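Claltlow Site Model System
Section 4: Setting up the base and laying the contours

This section covers the base tiles, the levelling feet and the contour sheets. Building blocks, trees and road strips are dealt with in Section 5. Read the whole section before opening the contour packs.

4.1 Before you start

Check the drawing sheet supplied with your order. The Cirnau town centre and Graltard riverside sets use the same base tiles but different contour packs, and the packs must not be mixed. The set name is printed on the back of every contour sheet, next to the north arrow.

You will need the levelling key, a steel rule, a soft pencil and the tub of neutral adhesive. Leave the contour sheets flat in the room where the model will stand, still in their paper wrapping, overnight.

Note: Each base tile is 257 mm square. Allow a clear margin of 70 mm on all sides of the finished base for the edge trim.

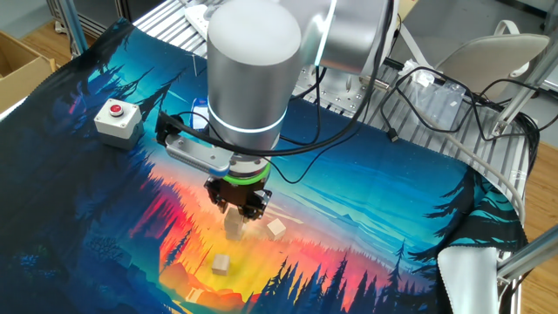 4.2 Joining the base tiles

1. Lay the tiles face down in the order shown on the drawing sheet. Tile A1 is the north-west corner of the site when the model is the right way up, so it will be at the top right while the tiles are face down.

2. Push the joining plates into the slots between neighbouring tiles. Do not use a hammer. If a plate will not go in by hand, take it out and clean the slot.

3. Screw one levelling foot into each corner socket. Stop when the collar meets the tile.

4. Turn the base over. Two people are needed for any base of more than 300 mm on its longer side.

5. Place a spirit level along the north edge, then along the west edge. Adjust the feet with the levelling key until both read true.

Caution: Never turn over a base that has contours or blocks fixed to it.

4.3 Laying the contour sheets

Contour sheets are numbered from the lowest level upwards. Sheet 1 covers the full site and carries the pencil grid to which every later sheet is aligned. Each sheet should be tried dry before any adhesive is used, and the printed face must be kept away from grit and metal filings. Sort the sheets on a covered surface. 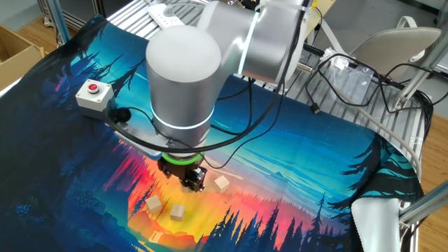
Alignment is taken from the site datum, marked on sheet 1 by a small cross, and all higher sheets are set out from that point. When trimming is complete, lay out the sheets in number order and check the datum on each. A large fabric mat spread over a metal workbench is suitable for this stage, provided that its printed pattern is not used as a guide for squaring the sheets. Square them against the steel rule only. Cutting must be done on a separate cutting board.

1. Apply adhesive in a thin line, keeping well inside the pencil outline.

2. Lower the sheet on to the datum first, then on to the north edge.

3. Press from the centre outwards. Wipe off any excess at once with a dry cloth.

4. Wait 83 minutes before adding the next sheet.

Note: The Győri hillside pack has a split sheet at level 6. Fix the eastern half first. The western half overlaps it by the width of the printed grey band.

Caution: Do not weigh the sheets down with building blocks. The blocks will mark the surface.

4.4 Checking the finished ground

Measure from the table top to the highest contour at each corner of the base and compare the readings with the table on the drawing sheet. If one corner is low, adjust its foot by a quarter turn and measure all corners again. Fit the edge trim after the readings agree, beginning at tile A1 and working clockwise.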